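Last proper edit: October 30, 2024. If you've come looking for the sorting rules, they're in `rules/` and not in this file. I keep getting asked, so it goes first.

# folby-folding

Hello! I'm Juwita Ngau and I look after this repo, which holds the folding demonstrations we record at Folby, plus the notes that go with them. Folby takes in returned clothes for a handful of shops, checks them, folds them and sends them back out. I was on the returns floor for years before I started writing READMEs, so if some of this reads like a person talking across a table, that's why.

The demonstrations are what the folding cell at our Worirmont site learns from. The people doing them are the same people who fold for a living, using hand-held grippers in place of their fingers. It feels very odd for the first morning (think oven gloves) and then you stop noticing.

## What's in here

- `sessions/` has the recordings, one folder per garment per go
- `rules/` has the folding rules, shop by shop, as we'd teach them to a new starter
- `notes/` has whatever the folder wanted to say afterwards, typed up more or less as spoken
- `rota/` has the pattern of who records when, without names

There are 400 sessions in this release. Shirts and tees make up most of it, then knitwear, then a smaller lot of jackets and other awkward things. We don't include anything with a customer's name still attached, so if you find a delivery slip in shot please tell me and I'll pull the session.

## How it changes the day

I want this bit in the README and not tucked away in a slide deck somewhere, so please bear with me.

Before the cell came in, folding was what you did when there was nothing else to do, and also what you did for six hours straight after Christmas. Your wrists knew all about it by February. Now the cell takes plain tees and most shirts, and we take the rest. Good news for wrists! But the rest is all the hard stuff, and a shift made up entirely of hard stuff is tiring in a different way. Yolanda Mamani put it to me like this: the tees were her breather, and somebody gave her breather to a machine. I've thought about that a lot.

So we changed the rota. Everyone on the folding side still gets a stretch of easy garments by hand each shift, whether or not the cell is keeping up. It costs us a bit of speed and I'd fight to keep it.

Recording time is paid at the inspection rate, which is higher than the folding rate. That took some arguing. Brayan Chávez made the case that showing a machine your job is skilled work, and he was right, and now it's written into the site agreement. Nobody is timed while recording. Please don't work out individual speeds from the timestamps, either; the folders agreed to this on the understanding that it wouldn't be done, and it's a condition of using the data.

What we haven't sorted out: starters. People used to learn on tees. If the cell has the tees, what do they learn on? At the moment Junpei Kubo pairs each new person with someone on the hand-folding bench for their first 13 shifts, and it's going well, but it leans heavily on Junpei.

## Known gaps

- Left-handed folders are thin on the ground. We had 2 in this round and I'd love more.
- Labels and care tags sometimes get folded over and vanish. The rules say neck label face up, but people's habits differ.
- Grajales, the second site, folds trousers in thirds. We fold them in half and half again. Both are in the set and they're marked in the session notes, so check before you mix them.
- Nothing with sequins. We tried. I don't want to discuss it.

## Using it

Read `rules/` before you look at a single recording. A fold that looks wrong to you may be exactly what the shop asked for (one of them wants sleeves on the outside, heaven knows why). The loader is called `grurkero` and lives in its own repo; install that, point it at `sessions/`, and it'll sort out the rest. If it complains about a missing garment type, your copy of the rules is out of date.

## Jackets

Jackets are still a human job at Worirmont and I expect they will be for a good while. Thick cloth doesn't lie down when you ask it to. Collars spring up, cuffs wander off past the side of the table, and big patch pockets give you a ridge right where you want the fold. Corduroy is the one everybody has an opinion on.

The house way, as Rosaura Betancur teaches it:

1. Lay it flat, collar away from you, hem nearest.
2. Smooth the front from the middle outwards and flatten the pocket with it.
3. Settle the collar. It won't stay perfect and it doesn't need to.
4. Bring the sleeves in, one at a time, without dragging the body round.
5. Hem up to the collar, then turn the whole thing over.

Rosaura's note on blue cord, from `notes/`: "Sort the sleeve before you touch the hem or you'll be doing it twice." 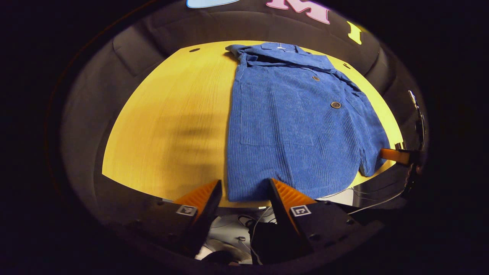 ## Questions and corrections

Open an issue, or leave a note on the board by the hand-folding bench if you're on site. I check both. If you're one of the folders and you'd like a session of yours taken out, just say so and it goes in the next update, no reason needed.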